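Galerie: Tromden im Leihmonat

Der Tromden kam im August, in zwei Kisten, die zusammen nicht durch unsere Haustür passten. Forneo vermietet ihn monatsweise als »Haushaltshilfe mit zwei Händen« und schickt ein Heft mit, in dem das Wort »intuitiv« öfter steht als das Wort »Steckdose«. Wir haben das Paket Pace gebucht, die kleinste Stufe, 30 Tage für 2269 Euro. Ordnung am Schuhregal ist inbegriffen, Besteck kostet extra.

Was auf der Messe eine Aufgabe von Sekunden ist, hat bei uns einen Nachmittag gefüllt. Die Software heißt Hurkine und möchte vor jedem neuen Möbelstück eingewiesen werden, ungefähr so wie ein Schwager beim Umzug. Danach geht es – im Tempo eines Menschen, der beim Schuheanziehen telefoniert. Zwei Momente von der oberen Etage:

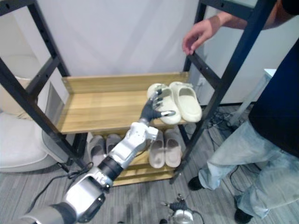 Griff über den Riemen, Finger bis ins Fußbett. Der Nachbarschuh muss warten.

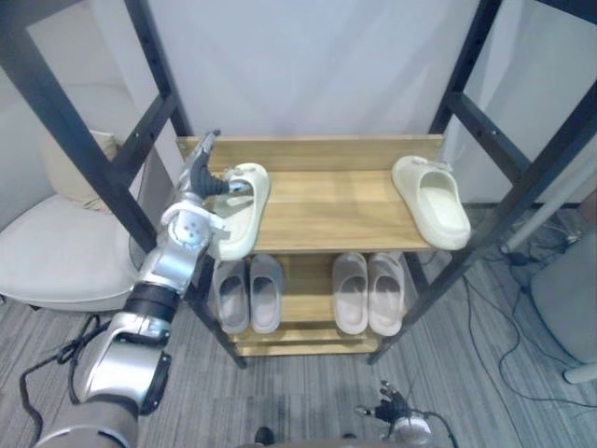
Am linken der beiden hellen Schuhe, die zweite Hand hat Pause.

Annunziata Monti schrieb uns dazu, sie habe den Tromden im Frühjahr gemietet und nach 29 Tagen zurückgegeben, einen Tag vor Ablauf und ohne Bedauern. Am Greifen habe es nicht gelegen, das sei ordentlich gewesen, auch bei weichen Sachen. Gestört habe sie, dass Hurkine nach jedem Update die Einweisung vergesse und Forneo das am Telefon als Neuanfang verkaufe. Für ihre Mutter würde sie ihn trotzdem noch einmal nehmen, aber nur mit dem großen Paket, denn bei Pace sei nach 18 Uhr niemand mehr zu erreichen.

Das mit den Updates können wir bestätigen, wir hatten zwei davon. Der Speicher fasst laut Heft 1024 Abläufe, von denen wir bisher vier verbraucht haben, einen versehentlich. Das Besteck räumen wir vorerst selbst ein.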